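Módulo 4. Puesta a punto y mantenimiento del puesto de teleoperación manual
Apuntes de clase. Asignatura: Mantenimiento de células robotizadas
Prepara: Fathima Khondokar. Revisa: Chaltu Nigatu
Versión 2022-01-18

4.1 Alcance

Se trata la preparación diaria del puesto Tellilik, formado por dos pinzas de mano con marcador cúbico, el puesto de carga y el equipo de registro. La calibración del brazo que reproduce después las trayectorias corresponde al módulo 5 y no se repite en estos apuntes.

4.2 Comprobación previa de las pinzas

Las dos pinzas se revisan por separado, siempre con el operador de pie y la correa de hombro ya ajustada. Orden de trabajo:

1. Limpiar las almohadillas negras de los dedos con un paño sin pelusa. No se usa disolvente.
2. Abrir y cerrar 16 veces. Si el recorrido presenta saltos, se desmonta la guía antes de seguir.
3. Comprobar que el cubo no tiene juego respecto al cuerpo. Un cubo flojo invalida la sesión completa.
4. Confirmar el indicador verde en ambos cubos.
5. Sujetar un objeto de prueba y mantenerlo a la altura del borde de la mesa.
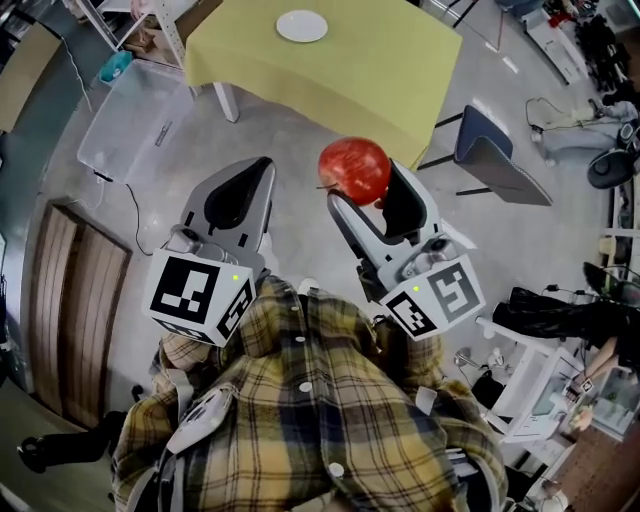 Fig. 4.1. Sujeción de una manzana con la pinza derecha; indicadores verdes encendidos en ambos cubos.

El objeto de prueba ha de ser rígido y de superficie lisa. Con piezas blandas el cierre parece correcto aunque la almohadilla esté gastada. El desgaste se mide con galga en el centro de la almohadilla y se anota en la ficha Clundow junto con el número de pinza.

4.3 Marcadores

Las caras impresas no se tocan con los dedos. Una cara rayada o con reflejos produce pérdidas intermitentes de la pose, difíciles de distinguir de un fallo de sincronización. Procedimiento de descarte: se registran 544 muestras con la pinza inmóvil y se repite la serie con el cubo de repuesto. Si las pérdidas desaparecen, se sustituye el cubo y se rehace el ajuste de desfase.

Los cubos retirados se guardan en la caja Nerkby, etiquetados. No se mezclan con los nuevos.

4.4 Visión desde la pinza

La cámara de la pinza es de gran angular y deforma las rectas hacia los bordes. Esto es propio de la óptica y no se corrige moviendo el soporte. Sí debe corregirse un encuadre en el que el cuerpo de la pinza quede girado respecto a la sesión anterior.
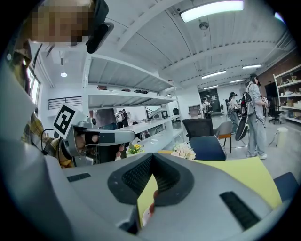
El ajuste del soporte se hace con la llave pequeña, sin superar el par marcado en la hoja Saxena. Después se graba una toma corta y se compara con la de referencia. Un desplazamiento superior a 4 píxeles en la posición de la muesca obliga a repetir el ajuste.

4.5 Cables y cierre de sesión

Los cables se revisan cada 80 horas de uso, con atención a la salida del conector. Al terminar se apagan las pinzas, se descarga el registro y se firma la ficha.

Práctica: Piyumi Patwary entrega las fichas en blanco al inicio. Traer leído el apartado 4.3.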